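常见问题：木勺、杯碟与餐垫

首页 > 帮助 > 常见问题 > 餐桌用品

本页整理的是顾客在下单前后问得比较多的事，适用于本店在售的 Ukesis 木勺、Stollum 杯碟和 Xolalpa 餐垫。Didaren 是店名，包装盒和发货单上印的都是它，收到印着 Didaren 的盒子不用怀疑发错了店。餐具以外的商品（砧板、托盘、收纳盒）请看另一页。

一、选购

长柄勺和短柄勺怎么选？

看您主要拿它做什么。长柄勺适合搅拌高一些的杯子、拌锅里的粥、从深罐子里舀东西，也可以当汤勺用，只是直接入口时手要往前握一点，握在柄尾会觉得勺头发飘。短柄勺适合吃饭、吃甜品，小孩用也顺手。如果只打算买一种，又常喝需要搅拌的热饮，选长柄。家里抽屉窄的，先量一下抽屉的内长再下单，长柄勺斜着放虽然也放得进去，但会挡住别的餐具。

勺头为什么有大有小？

同一款的勺头是同一个模板画的线，后面的打磨是手工做的，勺头深浅和边缘厚薄会有出入，柄尾的圆头也有胖有瘦。我们发货时会把同一单里的勺子放在一起比一下，差得明显的会换掉。轻微的差别不算瑕疵，不在退换范围里。如果您是给一桌人配，介意大小不一，请在备注里写“挑相近的”，我们挑的时候会多花些时间，发货可能晚一天。
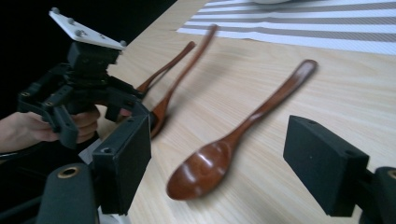
木纹和颜色可以指定吗？

颜色可以指定，木纹不行。Ukesis 目前有两种颜色，一种是红褐色，一种是原木浅色。红褐色那种颜色偏暖，放在浅色桌面上比较显眼，放在深色桌面上会显得沉。原木浅色用久了会慢慢变黄，这是正常变化，洗不掉，也不需要洗。两种颜色价格一样。木纹每把都不同，有的直，有的在勺头位置会绕一个弯，拿到什么样的算什么样的。

表面是漆还是油？

红褐色的是漆面，原木浅色的是食用级木蜡油。两者的差别主要在日常打理上：漆面平时不用保养，脏了直接洗，但磕掉一块之后自己不好补；油面需要隔一阵子上一次油，好处是刮花了可以自己磨一磨再上油。想省事的买漆面，愿意动手的买油面。也有顾客两种都买，漆面的放在餐桌上，油面的留在灶台边上用。

一套里有几样东西？

“早餐一人份”里是一只杯子、一只碟子、一把长柄勺和一张餐垫。“早餐两人份”所有东西乘以二。木勺单买没有起订数量，一把也发。杯子和碟子可以分开买，分开买的价格加起来比成套略高。餐垫只卖整张，不裁剪。

杯子的容量是多少？

Stollum 大杯的容量是 410 毫升，这是装到杯口的量。平时倒到离杯口一指宽的位置比较合适，再放勺子进去不会溢。小杯目前缺货，预计九月恢复，到货后会直接上架，不另外发通知。

二、摆放与使用

勺子应该放在杯子里还是碟子上？

两种都可以。搅拌的时候当然是在杯子里，搅完之后我们建议把勺子取出来，放在碟子上杯把的对侧。长柄勺比较长，一直斜搭在杯口上，袖子一带就容易把杯子碰歪，家里有小孩或者猫的尤其要留意。碟子直径不大，长柄勺横放会有一截伸到碟子外面，落在餐垫上，没有关系，餐垫就是用来接这几滴的。

木勺泡在热饮里会不会坏？

喝一杯茶、一杯咖啡的工夫不会。请不要泡过夜，也不要把勺子插在杯子里当搅拌棒一直留着。漆面长时间泡在热水里会发白，油面则是会起毛，摸上去粗糙。已经发白的漆面，晾干之后有一部分会自己退回去，退不回去的就只能留着了，不影响使用。

能不能用来盛很烫的汤？

可以盛，木头导热慢，柄不会烫手。但正因为柄不烫，入口前容易低估汤的温度，给孩子喂食时先在自己手背上试一下。不要用木勺在干锅里炒东西，也不要把勺头靠在锅边一直煮着。

餐垫的条纹应该横着放还是竖着放？

没有规定。Xolalpa 的灰白条纹款，条纹顺着桌子的长边走，看起来比较安静，桌面也显得宽；竖着放会显得窄长，适合小方桌一人坐一边的摆法。几张并排放的时候，方向统一就行。条纹有宽有窄的话，同一批次之间可能对不齐，要求几张拼起来条纹连续的，我们做不到。

一人份怎么摆比较实用？

Elīna Vītola 给本店写过一份摆放说明，随套装附在盒子里，丢了的可以看这段。餐垫离桌边留出两指，先放碟子，位置略偏左，杯子放在碟子上，右边空出来放盘子或者碗。用来搅拌的勺子跟着杯子走，用来吃饭的勺子放在餐垫前面或右侧，勺头的朝向随习惯。她自己习惯勺头朝着坐的人，拿起来的时候手直接落在柄中间，试过觉得别扭的，反过来放也一样。左撇子把整套左右对调即可。
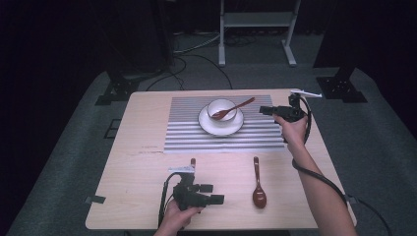
白色杯碟放在灰白条纹餐垫上，杯口斜搭一把红褐色长柄木勺，另一把放在桌面靠前的位置。

桌面本身是木头的，还需要垫餐垫吗？

需要。杯底带水放在木桌上，时间一长会留一圈印子，碟子能挡一部分，勺子上滴下来的挡不住。刷过厚漆的桌子可以不垫。如果您家的桌子是浅色木头、表面只上过油，建议杯碟下面都垫上，咖啡和红茶的印子渗进去以后很难去掉。

木勺会不会刮花杯子？

不会。这也是不少顾客把金属勺换成木勺的原因，搅拌时声音也小。反过来，杯口如果有缺口，会刮伤木勺的漆面，杯口有缺口的杯子请停用。

不同颜色的木勺能混着用吗？

能。唯一要提醒的是原木浅色的勺子容易染色，搅过红茶、咖喱、火龙果的，会留下颜色，后面再搅牛奶不会掉色，但看着不太舒服。介意的话，深色饮料固定用红褐色那把。

三、清洗

可以放洗碗机吗？

木勺不可以，杯子和碟子可以，餐垫不可以。洗碗机的温度和烘干对木头来说都太猛，一次两次可能看不出什么，之后勺头边缘会先开细缝。因为进过洗碗机而开裂的，不在保修范围。

手洗要注意什么？

用软海绵，普通洗洁精，水温不要超过 50 度。钢丝球和百洁布的绿色那面都不要用。洗完马上用布擦一遍，然后立起来晾，勺头朝上，或者平放在通风的架子上。不要勺头朝下插在沥水筒里，水会积在底下，勺头前端最容易发黑。多把一起晾的时候分开放，勺头不要叠着。

勺子有味道怎么办？

新勺子有木头味或者淡淡的漆味，洗过以后放在通风处晾两天，基本就闻不到了。用过之后沾上的葱蒜味，可以拿切开的柠檬擦一擦勺头，放几分钟再冲掉。小苏打也可以，调成糊抹上去，时间不要长，红褐色的漆面用小苏打会失去一点光泽。不要晒太阳去味。

勺子上的茶渍怎么去？

漆面上的茶渍多半浮在表面，用温水加洗洁精泡一两分钟就能擦掉。油面上的渗进了木头里，需要磨。磨的办法见下面“保养”部分。

发霉了还能用吗？

表面有一点灰白色的，洗净晾干后没有再出现，可以继续用。已经长出黑点、洗不掉的，不要再入口，换一把。黑点多数出现在勺柄和勺头相接的地方，那里容易藏水，平时擦的时候多擦一下。南方梅雨季节每隔几天把抽屉里的木勺拿出来透透气，抽屉底上铺的布或者纸也一起换掉。

餐垫怎么洗？

平时用湿布擦，擦完摊平晾着。沾了油的，用一点洗洁精，顺着条纹的方向擦，来回横擦容易把边上的线带毛。不要拧，不要机洗，不要熨。折痕可以用几本厚书压一晚上，压之前确认是干的。白色条纹沾了咖喱或者番茄酱，越早处理越好，隔夜的我们也没有好办法。

四、保养

油面木勺多久上一次油？

看手感，勺头摸着发涩、颜色发白就该上了。天天用的，一般一两个月一次。用干净的棉布蘸油，薄薄擦一层，放置 8 小时以上，再用干布把没吃进去的油擦掉。核桃油、亚麻籽油都可以，炒菜用的调和油不建议，容易发黏，放久了还有哈喇味。擦过油的布摊开晾干再扔，揉成一团堆着有自燃的风险，这一点请务必注意。

表面起毛怎么磨？

先把勺子弄湿，晾干，让毛刺都立起来，再用细砂纸顺着木纹轻轻磨。砂纸买 3000 目的，五金店和网上都有，粗的会留下划痕。磨到摸着顺滑就停，用湿布擦掉粉末，干透后上油。勺头内侧不好下手，可以把砂纸裹在拇指上或者包一颗弹珠来磨。漆面木勺不要磨，越磨越花。

拿不准力道的，先在别的木头上试几下。原木浅色款的盒子里有一小条练手用的木条，跟勺子是同一批料，磨它、给它上油都行，看看上油之后颜色会深多少，再决定要不要给勺子上。红褐色款不附木条，需要的话联系客服随下一单补发，不收费，不单独寄。 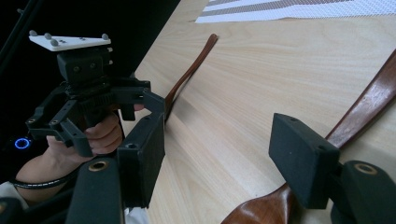
磨过的勺子会变薄，一年磨一两次没有影响，每个月都磨就太勤了。勺柄一般不用磨，手上的油脂会让它越用越滑，柄的颜色因此比勺头深一些，也属正常。如果只有柄尾有一点毛糙，指甲刮几下，抹点油就过去了。

勺柄弯了能不能恢复？

轻微的弯曲常常是一面受潮一面干造成的。把凹的那面朝上，底下垫一块湿布，放一晚，多数能回来一些。弯得厉害的不要用手掰，长柄勺最细的一段在柄的中间偏前，掰断的基本都断在这里。如果是刚收到就弯，请拍照联系我们，平放在桌上从侧面拍，能看到柄和桌面之间的缝就可以。

掉漆了怎么办？

柄上掉一小块，不影响使用，保持干燥即可。勺头上掉漆、露出里面的木头，洗后要擦得更勤一点。掉漆面积超过指甲盖大小的，建议不再用来吃东西，可以留着舀米、舀猫粮。我们不提供补漆服务，也不建议自己买漆来补，市售的家具漆多数不能接触食物。

平时怎么收？

干透了再收，这条比用什么东西收更要紧。抽屉、敞口的筒子都可以，筒子选口大底重的，长柄勺插在轻筒子里容易连筒带勺一起翻。带盖的塑料盒不适合长期放木勺。和金属刀叉放在一格里，漆面会被叉尖划出细线，中间隔一块布就行。

五、发货与退换

多久发货？

现货下单后两天内发出，每天下午四点以后的订单算第二天的。选了刻字的，另加五天。刻字只刻在柄的背面，汉字最多四个，字母最多十个，漆面和油面都能刻，刻字的颜色会比勺子本身深。刻过字的除质量问题外不退。

杯子碎在路上怎么处理？

收件后拍三张照片发给客服：外箱、内衬、碎的杯子。不用把碎片寄回来，请包好再扔，免得扎手。核对后补发一只杯子，碟子完好的话不补碟子。超过一个星期才拆箱的，我们很难再找快递核实，所以收到后请尽快打开看一眼。

用过的勺子可以退吗？

入过口、沾过水的不能退，这是卫生要求，请理解。没用过的，到货一个星期内可以退，盒子要在，来回运费由退货方承担。收到时就有裂缝、掉漆、断柄的，不受“未使用”的限制，一律换新，运费我们出。

收到的红褐色和网页上看到的不一样？

屏幕之间有差别，灯光也有影响。漆面会反光，在暖光灯下偏红，在白天靠窗的地方偏褐，同一把勺子早晚看都不太一样。差得实在太远的，请在自然光下放一张白纸做对照拍一张发来，我们拿库存对一下，确实发错色的会换。

能开样品单吗？

开店或者给民宿采购的，可以先买一把勺子和一张餐垫看实物，之后正式下单时把这部分的钱抵掉。样品单请走客服，不要在页面上直接拍，直接拍的系统抵不了。批量采购的价格和工期另谈，请写清楚颜色、数量、要不要刻字，以及收货的城市。

旧款餐垫还能补到吗？

旧款是细条纹，和现在的宽条纹不是一种织法，已经停做。仓库里有零散的几张，颜色深浅不一，有需要的可以问，合适就发，不合适我们会直接说没有。

没有找到要问的？

在订单页面点“联系客服”，留下订单号和照片，工作时间内回复，晚上留言的次日上午回。关于木蜡油的成分说明，请看商品页最下方的附件。

相关页面：砧板与托盘常见问题 | 刻字说明 | 退换政策 | 缺货与到货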